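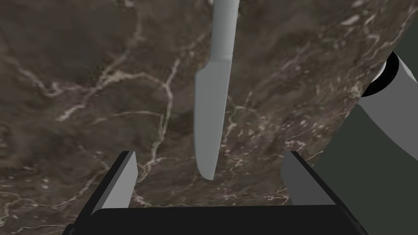

Table knife and brown marble. Computer rendering.

The Napkin Racket

Panya Chaiyaporn would like it known that there are no machine guns in her book. There is one pistol, and it spends the whole story in a desk drawer at the Allden Linen Supply Company, where it was found in 1958 by a bookkeeper looking for stamps.

"My editor asked if anybody ever fired it," she says. "I said I had no evidence of that. There was a silence on the phone, and then she asked if I was sure."

The book, which comes out in March from Larum Press, is a history of organized crime in Plavent, a lake port that most writers on the subject pass through on the way to somewhere with a better body count. Chaiyaporn has spent much of her working life there. She taught high school history, then quit to go through the county's court files, and she talks about the city's gangsters the way some people talk about in-laws. She knows what they ate and what they owed. She has their dentist bills.

What they ran, for the better part of 30 years, was tablecloths.

The arrangement was simple enough to fit on a matchbook, and in one case it did. If you owned a restaurant in Plavent between the end of Prohibition and the early 1960s, you rented your linen from Allden. You rented it at Allden's price, in the amount Allden thought you needed, and you paid on the first of the month whether or not anybody had spilled anything. A man with six tables might be sent enough napkins for a wedding. If he called another laundry, the other laundry would be very polite and would tell him it didn't deliver on his street.

"People want to know what happened if you said no," Chaiyaporn says. "Mostly, your trash didn't get picked up. Then your fish came late. Then a health inspector stopped by, and by then there was something for him to find, given the trash and the fish. It was a very complete service."

We meet at a diner two blocks from the old Allden plant, now apartments with exposed brick and a gym. She orders pie and takes a paper napkin from the dispenser without comment. I had been waiting to see if she would comment.

She came to the story by accident. She was looking into a dock strike, and a file clerk at the courthouse handed her the wrong box. It held 1,420 invoices, nearly all for laundry, entered as evidence in a tax case that never went to trial. She took them for a filing mistake and almost sent them back. Then she noticed that a coffee shop with a counter and no tables was paying for two dozen tablecloths a week.

"I thought, well, either that's the cleanest lunch counter in America or I've got something."

The rest of the file, once she found it, ran to more than 2,000 pages. She read them all in a basement room where the lights were on a timer, so that every so often she had to stand up and wave. She blames that room for her back and thanks it for the book.

I ask who was in charge, and she makes a face. Readers like a pyramid, she says. They like a boss at the top, some captains underneath, and a chart with photographs and string. The men who testified before grand juries learned to like it too, because prosecutors kept drawing it for them.

"I've read interviews where the witness is obviously confused about who he worked for, and the prosecutor keeps handing him titles. Was he the boss? Was he the underboss? By page nine the witness is using the words himself. And then thirty-some books quote him. I'm not saying nobody gave orders. Somebody gave orders. But in Plavent it looked less like an army and more like a family that owns a motel."

The family, in this case, was loosely built around two brothers named Mladenović, who had come to the city as children and went into trucking as soon as they could reach the pedals. The elder kept the books and was afraid of birds. The younger did the visiting. Chaiyaporn is careful to give them no nicknames. The newspapers of the day tried several, she says, and none took, and she found two letters from the younger brother to the editor asking them to stop.

"He was hurt. He writes that he has a perfectly good name and that his mother reads the paper. It's a good letter. He also broke a man's wrist that same month, and I put the two things on facing pages, because I didn't want anyone getting too fond of him."

This is the part of the conversation where she puts her fork down. She is funny about the racket, and she knows it, and it worries her. The chapter she rewrote the most concerns a cook who opened a place of his own on the north side and brought his tablecloths from home. His wife washed them. He lasted a little under a year. There was no fire and no bomb, only deliveries that failed to arrive and customers who heard that the kitchen was dirty. He went back to cooking for someone else, and when Chaiyaporn tracked down his daughter, she still had the cloths.

"She got them out for me. They were ironed. She'd been ironing them all this time. I had come in with my cute line about the cleanest lunch counter in America, and I sat there at her kitchen table and kept my mouth shut, for once."

Did the line stay in the book?

"Oh, it stayed in. I moved it to a different chapter."

Her quarrel, when she gets going, is with the memoir. Every retired hoodlum who lived long enough seems to have written one, or talked one into a tape recorder, and the form has certain habits. The author was present at every important meeting. He advised against the murder. He could have been a singer. Plavent produced just one of these, by a former Allden driver, and for decades it was the only published source on the subject, so everything written since has been built on top of it.

She checked it against the files line by line. The driver describes, in some detail, a dinner at which the city was carved up among the interested parties. He gives the menu. He gives the seating. He says a map of Plavent was spread out on the table and somebody marked the districts with a steak knife.

"Wonderful scene. I wanted it so badly. The trouble is that on the date he gives, he was in the county jail for driving a truck into a barber shop. The restaurant hadn't opened. And one of the men at the table had been dead since the summer."

She wonders sometimes if there was some other dinner, on some other night, that he'd heard about and furnished himself. She gave it a footnote. The footnote is a page and a half long and contains, in the opinion of this reader, the best writing in the book. It ends with her going to look for the table.

She didn't find the table. She did find a retired waiter who remembered the brothers coming in for lunch, and what he remembered was that they complained about the napkins. Too much starch, they said. They sent them back.

"Their own napkins," she says. "From their own laundry. He told me he took them into the kitchen, turned them over, and brought them out again, and they said thank you, much better."

The end of the racket, as she tells it, had little to do with the law. The tax case fell apart when the main witness moved out of state and developed trouble with his memory. A state hearing produced one good day of headlines and a recommendation that somebody look into it. What finished Allden was the paper placemat. They came in printed with presidents and state birds, they cost next to nothing, and you couldn't very well threaten a man for throwing one away. By the time the brothers tried to get into the placemat business, a printing firm in the next county had it sewn up, honestly and at a lower price.

"The elder one wrote a complaint to the Chamber of Commerce," she says. "Unfair competition. I have the carbon."

He sold the plant and went into aluminum siding. His brother moved south for his chest and died there in a rented house, with a respectable obituary that described him as a figure in the hospitality industry. Chaiyaporn thinks that's fair, as far as it goes.

She has been asked to give a talk in Plavent before the book comes out, and she's of two minds about it. There are still people in town with the right last names. A few have written to her, and they have been nice so far, apart from one man who wanted to know why his grandfather only gets a paragraph.

"I told him I could only find a paragraph's worth of crimes. He said to keep looking."

Her next project is parking lots. She won't say much about it, except that the files are in a different basement and that the lights down there stay on by themselves. She has finished her pie and is wiping her hands, and I finally give up and ask if she ever thinks about the book when she picks up a napkin.

"No," she says. "I think about it when I see a siding salesman."

Interview conducted in Plavent, 26 October 2026.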